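Speaker notes: Clearing a shared bench
Worerwood makers' evening, 31 July 2025
Speaker: Nivaldo Brandão
Slot: 30 minutes, then questions

Opening (slide 1)

Good evening. My name is Nivaldo and I run the small-parts bench at Vilela. We make spinning tops, stacking toys and a few wooden kits. I'm going to talk about the bench itself tonight and leave the lathe to Edivaldo, who is on after the break.

Ask for a show of hands: who shares a bench with someone else? Wait for the hands.

Why I started paying attention (slide 2)

In January we had an order from Jellby for 200 disk-and-dowel sets. Simple work. A disk with a hole in the middle, a dowel that fits the hole, sand, wax, bag. We were late with it. When I went back through my notebook, the cutting and drilling had gone to plan. The time went on looking for things. Pencils, the good calipers, the bag of dowels that had been moved to make room for somebody's lunch.

Say that I was as bad as anyone. The lunch was mine on at least one of those days.

What sits on a bench (slide 3)

Ask the room to look for a few seconds before I talk. The work is the two round pieces and the stick. Everything else is up for discussion. 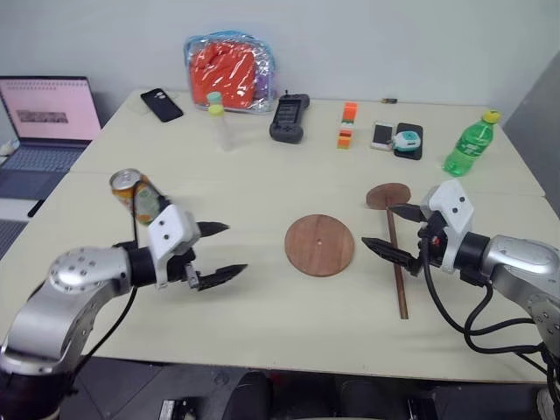
Slide 3. Large disk in the middle, small disk on its dowel to the right.

Take the can first. It's on its side, and a can on its side near bare wood is the one I would move before anything else. Raw wood takes a stain from a drink very fast and you will sand for a long time to get it out. Drinks go on a shelf behind you, at elbow height or lower.

Then the phone, face down. Fine if it's in your pocket. The laptop is at the far left, partly off the table, with a grid up on the screen. I don't object to a laptop if you are reading measurements from it, but give it its own stand.

The zippered bag with the orange fabric in it: good bag, wrong table. Clear bags are the best storage I know for soft goods. Cloth picks up dust and wax, so keep it with the cloth.

Pause here. Somebody usually wants to defend the phone.

The routine (slide 4)

We now clear at the end of each job, and it takes 5 minutes. There are 4 places a thing can go:

Work: stays on the bench, in the middle.
Tools: back on the wall.
Stock: in a clear bag with a label, on the rack.
Personal: off the bench, on the shelf behind.

If you can't decide, it goes on the shelf. Do not start a "later" box. We had one and it filled up in a week.

Small round parts (slide 5)

Lay disks flat. Put them on edge and they roll, and the small ones go under the cabinet. Dowels go in a tray with a lip. If a disk is already on its dowel, lay the pair down with the stick pointing away from your sleeve.

Pass round the Skunico tray. Get it back this time.

Handover

Thank Worerwood for the room. Questions, then break. Edivaldo Pacheco needs the projector cable, so leave it plugged in. Sample disks are by the door and people can take one.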